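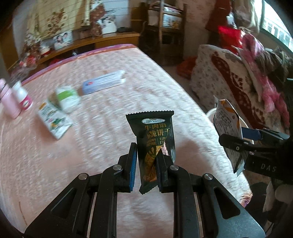 Photo: Chaltu Negash / Uvport

Home | Meetings | Minutes | Contact

Nov 12, 2022
By Chaltu Negash

Minutes, Uvport equipment meeting: the Plirkus gripper hire

I took the notes again, so if I've got your words wrong, shout and I'll fix them. We started late on account of the projector and skipped the budget update altogether. The April minutes were passed with one spelling change.

1. What's on offer

Justar wants to hire us the Plirkus package. That's the hand-held grippers, the recording software, a carrying case and someone on the phone during office hours. The quote is $3,572 for 5 weeks, shipping included one way only (Abera spotted that, I had read straight past it). We'd pay the return. They also wanted a deposit, but the amount was left blank on the form, so I'm chasing it.

Abera asked if we could buy outright. Justar's answer is yes, later, with part of the hire fee knocked off, and they haven't put that in writing. We agreed not to plan on it.

2. How the handling is going

We talked mostly about packets, which is what I care about too! Household stuff comes in slippery wrappers, and our old clamps were hopeless with anything that didn't have a hard edge. I said I like the blue rubber pads and I like that you can hold a cracker packet upright by its sides. Foil pouches are fussier – the jaws sit right up against the shiny sides and you have to think about your angle before you close them.

Abera's worry was working on a bed. A quilt gives under everything, bottles lean, small boxes end up at all sorts of angles. I said fine, that's how people's bedrooms are, and I would much sooner find out now than after we've signed. We went back and forth on this for a good while and ended up agreeing to keep soft surfaces in the review and add a kitchen counter.

There was also a question about medicine cartons. Ones with torn flaps stay in. Anything with a patient's name or address on it stays out, and I'll add that line to the instruction sheet.

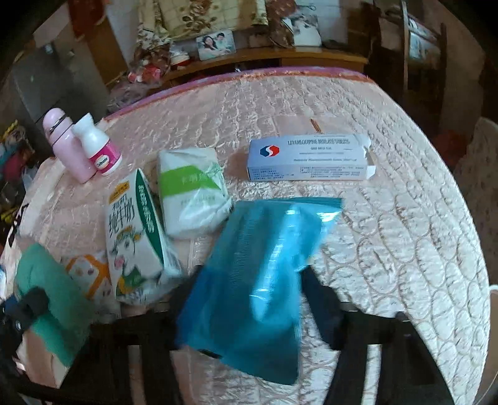
3. Things we didn't love

The handles are bulky for small hands. I get a sore wrist by lunch, and Abera says the same (bigger hands, same wrist). The manual is thin on cleaning the pads, and I've asked Justar which wipes are safe. The software also forgets your session name if you step away, so please type it in again when you come back.

4. Decision and jobs

We'll go ahead with the hire if the deposit is sensible and the support hours are confirmed by email. No purchase for now.

Me: deposit, pad wipes, instruction sheet.
Abera: get a return shipping price and find us a kitchen.

Other business: the key to the supply closet is missing again. If it's in your coat, please bring it back. Next meeting in 2 weeks, same room.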